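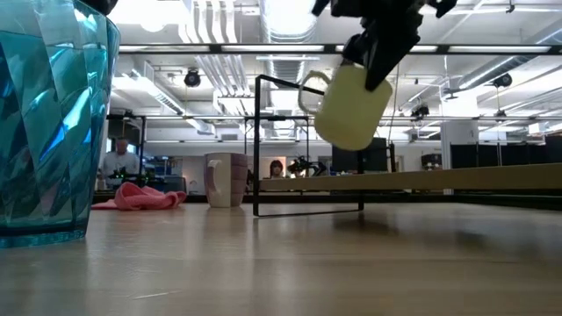
The open day at the Pornel mill began with a coach, and the coach began with an argument about the heating. By the time we pulled into Prirkgate the windows had fogged over completely, so I can report nothing of the town except that it has speed bumps.

Pornel makes dish towels and cleaning cloths, and has done so in the same brick building since before anyone thought to put up a sign. You find the entrance by following the smell of warm cotton and machine oil. There were 19 of us, issued with 17 pairs of earplugs. I took mine early and felt no guilt.

First stop was the yarn store, a long cold room stacked to the roof with cones. Our guide explained the difference between ring-spun and open-end yarn with real feeling. Ring-spun is stronger and softer and costs more. Open-end is cheaper, a little hairier, and drinks up water nicely, so it goes into the cloths people buy in packs and forget under the sink. I have been on the wrong side of this question for years, having always paid extra for the kind that pushes a spill around the counter.

Then the weaving shed. It is loud the way a waterfall is loud, if the waterfall were made of cutlery. The seven oldest looms came from Van Hecke and are still used for the waffle weave, a fabric all little square pits that give the water somewhere to go. The newer machines do the plain stuff faster and, I was told with a certain coolness, break down in more interesting ways.

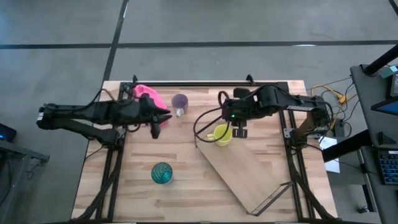 A pink cloth and a clear, purple-tinted cup on a light wooden tabletop.

Dyeing happens across the yard, through a door you are asked to keep shut and which everybody props open. Pinks are the trouble. A gray can wander a shade and no shopper will notice, but two pinks from different batches hung side by side look like a family feud. Each lot gets a swatch clipped into a binder, and the binder for pink is twice as thick as any other.

Lunch was soup. I'll leave it there.

In the afternoon we had the talk on washing, which I had planned to sleep through and ended up taking notes on. Fabric softener coats the fibers and ruins absorbency. New towels carry a finish from the loom and should be washed before use, preferably twice. The Fludby range — the mill's fancy line, with a hanging loop and a price to match — needs exactly the same care as the cheap one, a fact delivered quickly and without eye contact.

Several of you asked me things after my last mill report, so I wrote one of them down and put it to the guide. 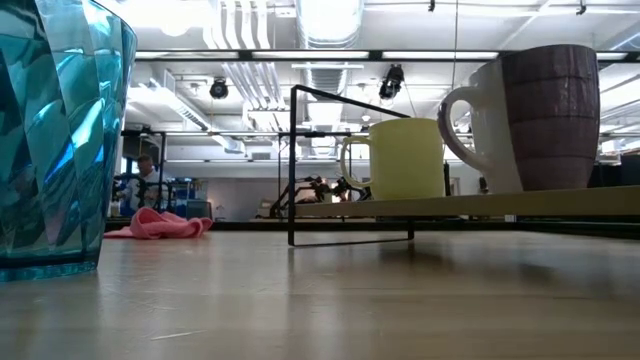 Why do my new cotton cloths leave lint on the glasses?
Loose short fibers are left over from weaving, and they come off in the first few washes. Wash the cloths on their own, shake them out well and clean the dryer filter afterward.

The shop is at the end, naturally, up a flight of stairs steep enough to make you want to sit down and buy something. Seconds are sold by weight from wire bins. I came away with a bag of waffle cloths whose only fault, as far as I can find, is a crooked hem, plus a Fludby towel I had spent most of the day deciding against.

The next open day is in October. Wear flat shoes, bring a sweater for the yarn store, and get to the earplugs before the rest of the coach does.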